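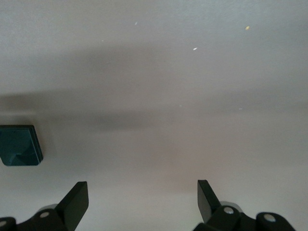 What is the Isanent cell?
It is a tabletop robot station with two arms that share one work surface, used for handling small household and office objects, and it is known mainly for the amount of upkeep its grippers need.

The Isanent cell was put together by Werko, a small integrator, from bought-in arms and a table of its own design. Werko's literature calls the station "self-keeping". The term has never been defined, and the maintenance sheets supplied with the cell do little to support it.

Set-up

The two arms are bolted along the far side of the table and reach towards the operator's side. Werko's instructions give 2 hours for a full set-up, which covers levelling the table, fixing the bases, fitting the grippers and teaching a home position to each arm. Hendrik Van Hecke, who wrote the longest independent account of the cell, took most of a Friday over it and put the difference down to cabling. The gripper cables run along the outside of the arms and have to be left slack enough for the wrist to turn. Too little slack pulls at the connector. Too much and the loop catches on whatever is standing nearby. The manual says only that the cable should be "comfortable".

Each arm is then jogged slowly through its reach with nothing on the table, and again with a few test objects of different heights. The second pass is often skipped, which is a pity, as it is the only one likely to show a loop of cable snagging.

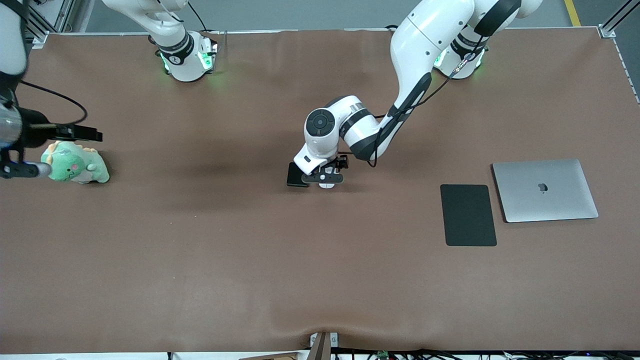
Objects for the second pass should include something soft and something thin and flat. Soft things give way under the fingers and hide a bad height setting. Flat ones show it up at once, either by staying where they are or by letting the fingertips scrape the table covering. Werko claims that one height value will do for both arms. Van Hecke found that it did not, and entered separate values for left and right — a step the instructions neither describe nor forbid.

Routine care

The finger linkages are held by small screws, to be checked every 5 days of use. Van Hecke regarded this as too seldom for the screws nearest the fingers and too often for everything else. Thread lock is permitted on the outer screws only. Fingers are replaced in pairs, and the opening must be taught again afterwards.

Fluff and crumbs on the work surface are treated in the manual as a matter of appearance. This is doubtful. A wrist camera close to the table can pick up specks and soft shadows along with the part it is meant to find, and wiping down costs very little.

Repairs

Fault 316, "finger position lost", is the one owners mention most. The official remedy is to send the whole gripper back. A workshop called Abubakari offered a repair on site, which consisted of reseating the connector and tightening the linkage, and its customers seem to have been satisfied, though no proper record of results was published. Werko has disputed that the two methods are equal without saying how they differ.

The Uster variant

A later version, sold as the Uster, has the same table and a revised cable clip. It was announced in January as needing half the care of the original. The maintenance sheet is unchanged apart from the name at the top.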